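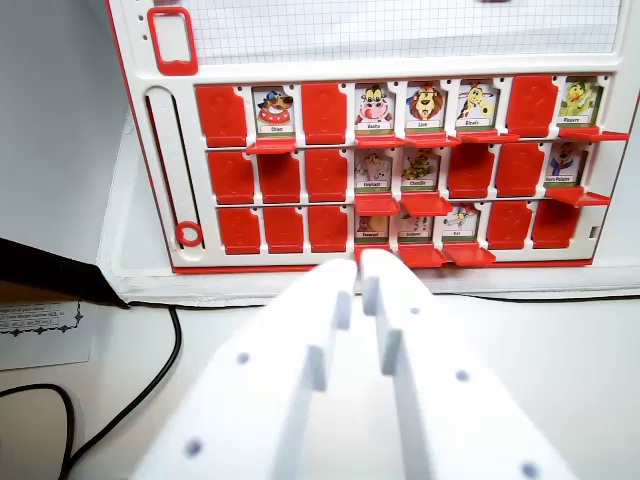 Notebook > Manipulation > Nidari > Flap board

Search this notebook Go

Print this page | E-mail this page

May, 8 a.m. start, tea already cold

Back on the guessing game. Planner is Ultodex, perception is the Wadness branch I swore I'd merge in April. Job for today: stop the planner treating a lowered door as free space. The collision model has every flap as a flat rectangle, up or down, and in its opinion a lowered one vanishes. The real ones stick straight out, like a row of small shelves put there to annoy me.

Gave each open slot its own box in the world model, hinge at the bottom, and pushed the approach pose back to suit. Replayed 500 logged approaches offline: 29 would have clipped a door under the old model, 2 under the new. Both of those come in low at the bottom row, where the fingers have the least room and I have the least patience.
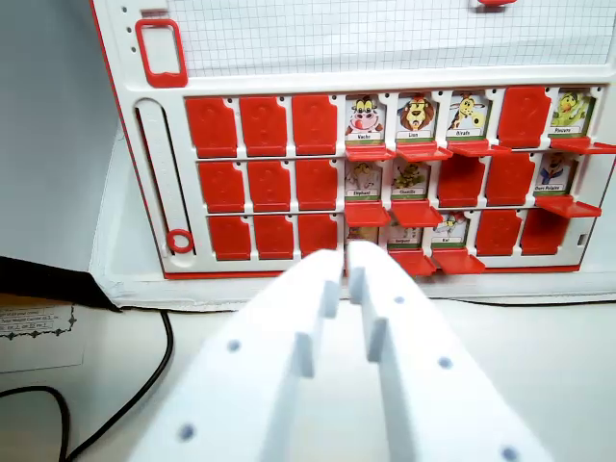 Dwynwen Ellis
Motion planning and general apologies

The state estimator is the next headache. It reads a slot as closed if it's mostly red, which was fine until the fingers covered half a card and it confidently reported rubbish. Slots behind the fingers now go to "unknown" and keep their last known state until the wrist moves off. Lavoie (the logging tool, when it feels like it) shows the flicker gone in replay. Not tried live.

Also tried the card labels as a cross-check. "Vache" reads beautifully. Anything behind a fingertip doesn't, so text is a tie-breaker and gets no vote otherwise.

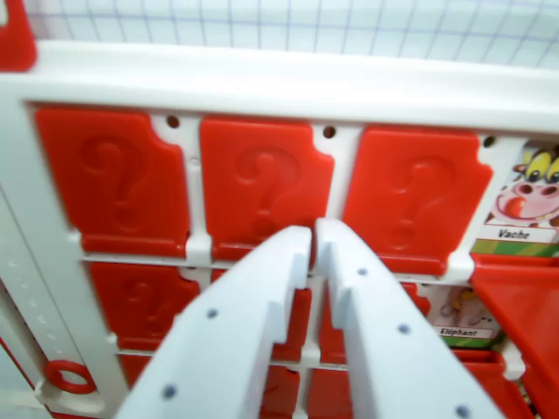

Why not just close every flap at the start and count from there?

Because a missed flap then stays wrong for the rest of the run. Looking again costs one wrist move, and the estimate can recover.

To do: finger mesh is the old one, swap it. Raise the stand-off for the bottom row and rerun the two bad cases. Merge Wadness. (Carried over, again.)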